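Grakgate bookseller's memoir of a one-eyed dog gets a second printing

A memoir about an elderly dog and the secondhand bookstore where he spent his last years is going back to press after its first printing sold out in seven weeks.

"Fang at the Counter," by Olesia Kravets, was published in May by Plarkar, a small press that mostly puts out regional history and walking guides. The first run was 1,470 copies. The press says the second printing will be larger and will reach stores before the end of the summer.

Kravets has owned the bookstore on the lower end of Grakgate's main street for 19 years. She took in Fang, a gray terrier mix with one eye and very few teeth, when his previous owner moved into a nursing home in Skindau. He was already 11. She expected to have him for a year or two and had him for almost six.

The book follows those years in short chapters, 37 in all, most of them only a few pages long. Some are about the dog's habits. He disliked umbrellas and men who whistled, and he would sleep only in the travel section, where the floor is warmer because of a pipe underneath. Others are about the store, which came close to closing twice during the same period, and about the people who came in to see Fang and sometimes left with a book.
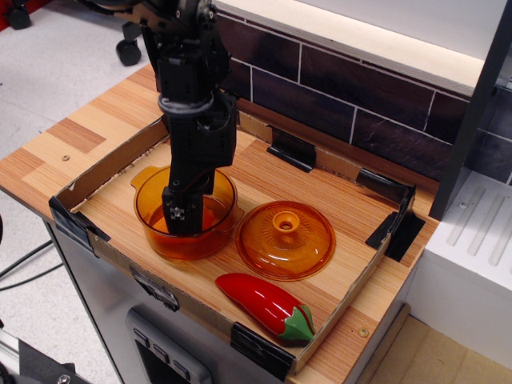
Kravets said she did not set out to write a memoir. The chapters began as notes on the backs of order slips, which she kept in a drawer under the register.

"I wrote down what he did that day and who he did it to," she said. "After he died I couldn't look in the drawer for a long time. When I did, there was a lot more in there than I remembered, and some of it was pretty good."

She typed up the notes over one winter, putting them in order by the prices on the slips when she had forgotten to write a date. A customer who proofreads for Plarkar read the first dozen and asked to take them to the office. The press made an offer the following month.

The finished book is less sentimental than its cover, a watercolor of the dog asleep on an atlas, might suggest. Fang bites a sales representative in chapter four. He is not sorry, and Kravets admits that she wasn't either. There is a long passage on the cost of veterinary care, with the bills given in full, and a chapter on her arguments with her sister, who thought that keeping the dog going through his final winter was a mistake. Kravets lets her sister have the last word in that chapter and does not say who was right.

Readers in Grakgate have been quick to find themselves in it. Most of the customers are given only a first initial, but the town is small. One man who appears as "R., who reads the ends first" has been signing copies at the counter under that name, with the author's permission.

The book has also sold well in Skindau, where Fang spent the first part of his life. His previous owner, a retired school secretary, is the subject of the longest chapter. Kravets drove the dog over to visit her every second Sunday until her death, a trip of a little under an hour each way, and the two women became friends. The former secretary had named him Fang as a puppy, when he had all his teeth and used them on her furniture.
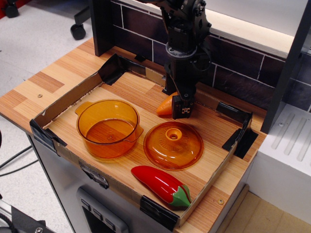

Plarkar had planned the first printing on the basis of its usual sales for local titles. Orders picked up after a radio program read two of the chapters on the air, and by the sixth week the press was filling store orders from the copies it had set aside for reviewers. A few stores outside the region have waiting lists.

The second printing will correct several small errors. A street in Skindau was given the wrong name, and a photograph of the store's front window was printed in reverse, so that the lettering on the glass reads backward. Kravets said she would be a little sad to see that one fixed. The new copies will also include a short afterword about what has happened at the store since the book was finished.

An audio edition is planned for the fall. Kravets will read it herself. She recorded a trial chapter in the store's back room after closing time, but a delivery truck could be heard through most of it, and the full recording will be made in a studio.

She has been asked more than once whether there will be another dog. For now the answer is no. A cat from the bakery next door has started coming in during the afternoons and has taken over the spot in the travel section, but Kravets said the cat belongs to the bakery and she has no notes on it.

"Well, a few," she said. "They're on order slips. I haven't shown them to anyone."

Kravets will read from the book at the Grakgate store at 7 p.m. on the last evening of the month and will take questions afterward. Admission is free, but seating is limited and the store asks people to put their names on the list at the register. Dogs are welcome on a leash. A second reading, at the public library in Skindau, will be announced when the new copies arrive.

"Fang at the Counter" is available in paperback. Customers who ordered a copy after the first printing ran out do not need to order again - Plarkar will ship those copies first.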